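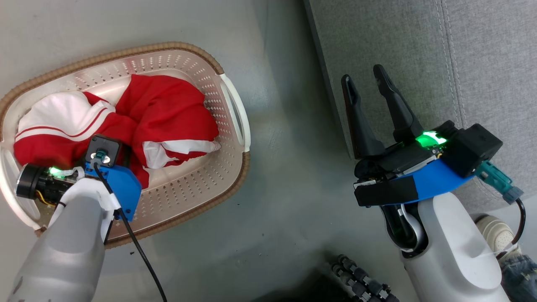
*Laundry day, white basket and all.*

**Sirmont – Dromdale**
Reviewed August 6, 2021

Sirmont have been a doom band, a doom band with a flute player, and for one EP a sort of folk trio. *Dromdale* is their second full-length and it goes back to the first of those. The flute is gone. So is the clean singing, apart from one verse near the end.

The record has five tracks, and the opener takes up a good part of side one. "Sendetti" starts with a bass note left to ring until it gets ugly, then the drums come in slower than you expect. The riff has four chords and the band doesn't change them for a long time. What moves is the second guitar, which drifts up the neck a little on each pass. I got bored with it on the first play and have liked it on every one after that.

"Low Water" and "Tithe Barn" are shorter and work as a pair. The first is the closest thing here to a single, with a swinging verse that owes a lot to seventies hard rock. The second is almost all feedback and toms. If you buy this on vinyl the side break falls between them, and that hurts both songs. On the download they run together properly.

Gus Pettigrew's vocals will decide it for a lot of people. He has dropped the high wail from the debut and now stays in a low bark, fairly dry and pushed forward in the mix. It suits "Tithe Barn." It doesn't suit "Saltings," where the guitars leave plenty of space and he fills all of it. I would have cut a verse.

The closer, "Szczepańska," is named after the street where the band rented a room while they wrote it. It runs 17 minutes and is the best thing they have recorded. There's a long stretch in the middle with only cymbals and an organ, and when the guitars return they are tuned lower than before — low enough that my smaller speakers gave up on the note and just buzzed. The clean verse is in this one too. It's short and a bit flat and I wouldn't change it.

Production is mixed. The drums sound like drums in a room, with a real snare and no clicking on the kick. The bass is too loud on the first two tracks and then oddly polite on "Saltings," as if that song came from another session. The master is quiet by current standards, so turn it up.

The vinyl is a single LP in a plain inner sleeve. My copy had a slight warp that didn't affect play. There is also a cassette, limited to 100, which I haven't heard. Lyrics are printed on the back cover in gray on black and I couldn't read most of them.

People who came in with the folk EP may want to stream it before paying. Anyone who wore out the debut can just order it. The band were meant to tour in February and the dates were pulled, but the label's page has a few club shows listed for the fall, with "Szczepańska" promised in full.

**Best tracks:** "Szczepańska," "Low Water"
**Skip:** "Saltings"
**Format heard:** LP and download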